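Home Economics & Consumer Science / Open Textbooks / Chapter 6
September 19, 2026 | By Vasanthi Rodrigues

Chapter 6. Does It Look Slippery?

Most shoppers believe they can judge a floor by looking at it. Ask someone in a tile showroom which sample would be safest in a shower and they will point to the one with specks, grit or little bumps. Ask which is the most dangerous and they will point to whatever is shining under the lights. They are fairly sure of both answers, and so is the person selling the tile.

This chapter is about how much of that confidence is earned. I think it is less than the flooring trade would like, and the next few sections lay out my reasons. You are free to disagree, but please do the exercises at the end before you do.

Start with what the word "slippery" means. A floor is not slippery by itself. A slip involves a floor, something touching it, and very often something in between, such as water, soap, flour or cooking oil. Change any one of them and you may have a different result. A glazed tile that feels perfectly safe under dry rubber soles can be miserable under wet socks. When a label says "slip resistant" and stops there, the label has left out most of the question. Resistant under what shoe? With what spilled on it? After how many years of mopping?

Consider a bathroom tile sold as the Plinico Grip. The store card carried one number, a customer safety rating of 100, with no units and no mention of who the customers were. Kumaresan Kartha, who taught this course before me, wrote to ask. The reply said that 27 buyers had been invited to run a hand over a dry sample and say whether it felt safe. All of them said yes. I don't doubt the count. I doubt that a dry palm has much to say about a soapy heel.
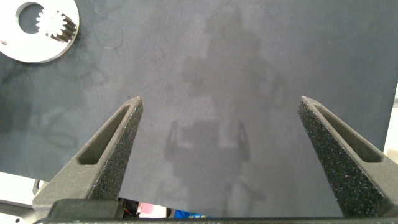
Sight is an even weaker witness than touch, and it is the one we use most. A pattern of light and dark dots can be printed on a tile as flat as a dinner plate, and at arm's length the eye will often read it as grit. Real texture can also fool us in the other direction, looking flat when the light comes from straight overhead. Cover the rest of the page and look only at the surfaces of the two dark gray fingers. The outer faces are speckled in a way that suggests sandpaper, or maybe a rubbery coating, and the inner faces are smoother and a little lighter. Now try to say which would hold better against wet glass. You may have a hunch, but the speckles alone can't settle it, and they can't settle it for a floor either.

None of this means texture is useless. On a wet floor, raised points can poke through a thin film of water and touch the sole of the shoe, and channels give the water somewhere to go. That much is well supported. What I object to is the jump from "texture can help" to "this one has texture, so it will help." The height of the bumps matters, and so does their shape. A coarse tile packed with old soap may do worse than a fine one that gets scrubbed.

Then there is wear. Showroom samples are new and clean, and floors are neither for very long. The Alari vinyl plank we will study in Section 6.3 was advertised with results from fresh pieces only. When Indira Bhat went back to a school kitchen where it had been laid, she pulled it through the same test on 225 spots, and the spots by the sink were nothing like the spots under the shelves. An average of the two would have described no part of that floor anyone walked on. Her full table is in Section 6.3, and we will spend some time on what it does and doesn't show, as her method has its own holes.

Before reading on, write short answers to the following and keep them. You will be asked to revise them in Section 6.5.

1. Find a floor at home or at school that you believe is slippery when wet. What makes you believe it? Have you slipped on it, or does it only look that way?

2. Find a product label that uses the word "grip," "safe" or "non-slip." List what the maker would have to tell you before you could check the claim.

3. Emmett Obi argues in the reading for Section 6.2 that a vague safety label is still better than none. What would you need to know about how shoppers behave to decide whether he is right?

Key terms: friction, contact surface, surface film, wear, test condition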